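Household Task Participants, Kitchen and Laundry (casual)
Kodar, Barnard site
Reference 106

Kodar is seeking adults to carry out routine household tasks in a furnished kitchen. Work is done standing at a granite benchtop with a stainless steel sink and white tiled splashback.

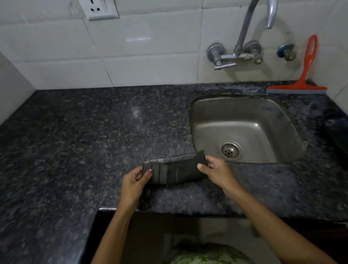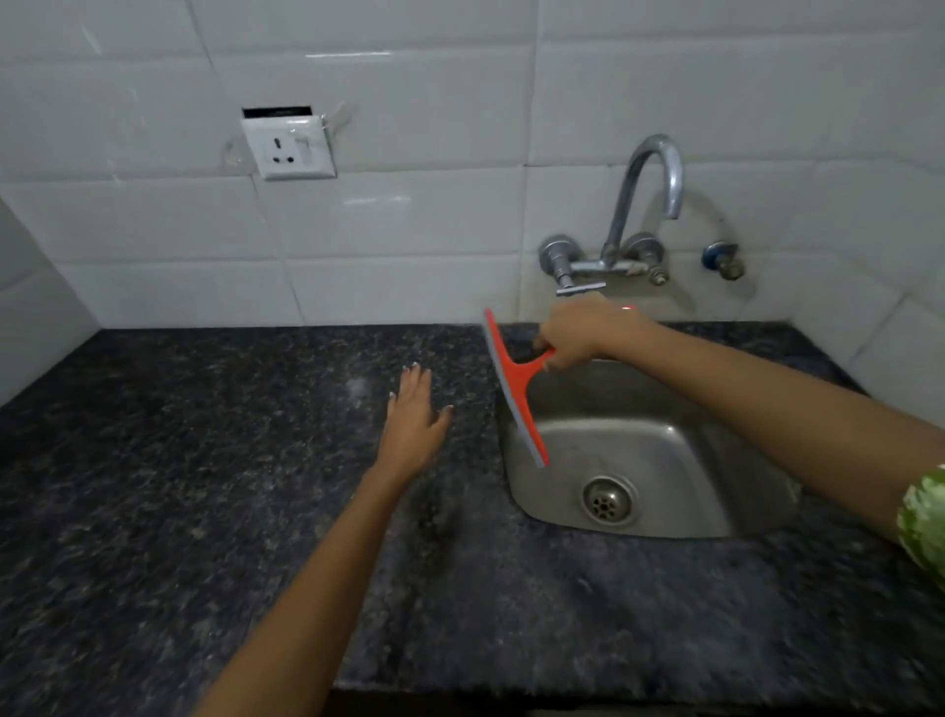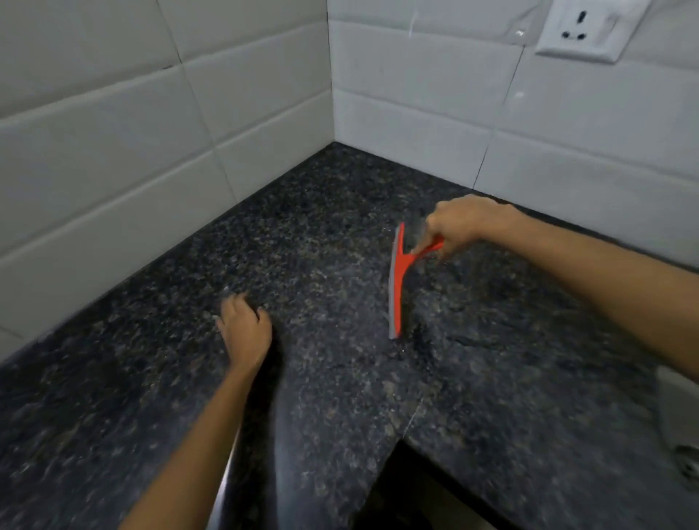
Tasks
Participants complete short tasks from a printed schedule. Current tasks include:
- laying out and folding socks and other small laundry items
- clearing the benchtop and sink surround with a squeegee
- wiping down stone and tile, including inside corners and the area near power points
- resetting the bench between tasks

Each task runs for up to 15 minutes. A session comprises 70 minutes of task time plus induction. Tasks are performed at normal household pace.

Requirements
- aged 18 or over, with current right to work in Australia
- able to stand for the full session and reach the rear of a standard-depth bench
- no known sensitivity to dishwashing detergent or surface cleaners
- enclosed, non-slip shoes

Cleaning or hospitality experience is not required. Gloves are available on request.

Payment
$400 for a completed block of sessions, paid by bank transfer. Incomplete blocks are paid pro rata.

Applications
Blocks commence in July. Morning sessions start at 9.30 am. Send your name, availability and any access requirements to Reet Mägi, quoting the reference. Rostering enquiries go to Bayu Pillai.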